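How to put up a wooden easel without losing a finger or your temper
Filed under Hultby Craft Room, furniture and other grudges
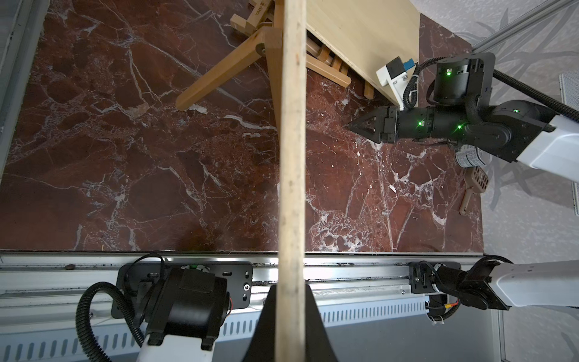 A reader signing off as Xie writes that any easel needing instructions ought to go back to the shop, and that theirs has spent two winters behind the wardrobe on principle. I have some sympathy. Still, a folding easel is only a few lengths of wood with opinions, and most of the trouble comes from standing it up before you've worked out which way it wants to open.

You'll need a clear, hard surface, a soft pencil, a bit of fine sandpaper and a cup of tea you don't mind going cold.

1. Lay it flat first

Put the easel down folded and leave it folded. A worktop or a stone floor is ideal. Carpet is hopeless, as the feet catch in it and you end up wrestling. If the surface is one you're fond of, put a towel down.

2. Find out what moves

Look for the knob or bolt where the legs meet. Turn it a little and see what loosens. On some easels it only holds the legs together, and on others it lets the whole top drop on your knuckles, so keep your knuckles elsewhere while you find out.

3. Deal with the loose slat

There is often one long slat left over that seems to belong to nothing. It belongs to something. Run a thumb along it gently and sand any rough patches with the grain. Unfinished wood will give you a splinter and feel no remorse. Then try it against the frame both ways up before you fix it anywhere, and pencil a small arrow on the end that turns out to be the top. You will not remember. I have put mine together 23 times and I still look for the arrow.

4. Open the legs

Hold the top with one hand and draw the legs apart with the other, slowly. Stop when you feel resistance. Tighten the knob to finger tight and no more, whatever your brother-in-law does with pliers.

5. Stand it up and lean on it

Set it on its feet and press down where the board will go. If it rocks, turn it a quarter of the way round and try again, as it may well be the floor. My kitchen floor has defeated 4 easels and a very expensive table.

6. Add the board last

Rest the board squarely on its support and check that it can't slide forward. A big board makes the whole affair top-heavy, so spread the legs a bit wider than looks elegant.

Putting it away

Board off, knob loosened, legs together, knob tightened again. Store the slat with the easel, tied on with string. Mine once went into the loft by itself and came down in September as a curtain pole.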